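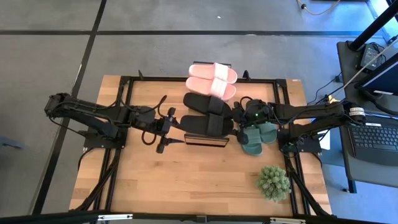

*Slides in pink, black and green, Vemow open day, Ultunport.*

Vemow opened its footwear storage room on Thursday. The subject was slide sandals and the low entryway shelf sold by Jimstead. Visitors were taken through in groups of 11.

Staff store slides in pairs, toes the same way – straps are never nested. The Fikre catalog lists more than 2,000 styles, most with a single wide strap.

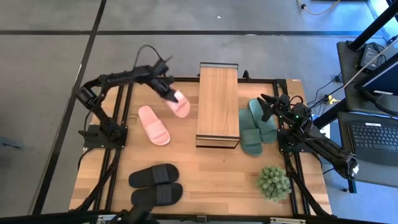
**How deep should a shelf for slides be?**
Allow 30 cm for adult sizes, measured from the wall to the front edge.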